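Filed under: Bimanual / Simulation / Demo collection

trotley_bench
Hello all, hoping someone kind can settle an argument I'm having with myself. I'm gathering sim demos for a two-armed lemon-into-box task, and I've got 11 good ones so far (slow going, I do them after tea). Do you keep the arm that isn't grasping perfectly still, or let it drift about as it naturally would?

Skaleck
Still, every time! I let mine wander on the Rustgate set and the policy learnt a lovely little wobble that took me ages to get rid of. Park it and leave it parked.

wiriya_fan
I'd gently disagree with Skaleck there. If you ever want both arms working together later on, a frozen arm teaches it nothing, and you'll only end up collecting the lot again. I'd do 10 with it parked and then 10 with it moving, and compare.

Skaleck
Fair enough, but that's a lot of evenings for one lemon :)

trotley_bench
Thank you both, that's a real help. I should have shown you my layout to begin with, so this is the right gripper open near the lemon on its tray, with the box still empty:

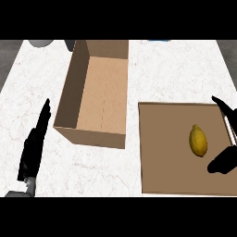 Category: Show your setup

Skaleck
Ooh, nice and tidy. I'd shift the lemon round the tray between takes though, or it'll only ever learn the one spot.

wiriya_fan
Seconded, and turn it a bit too. We agree on something at last!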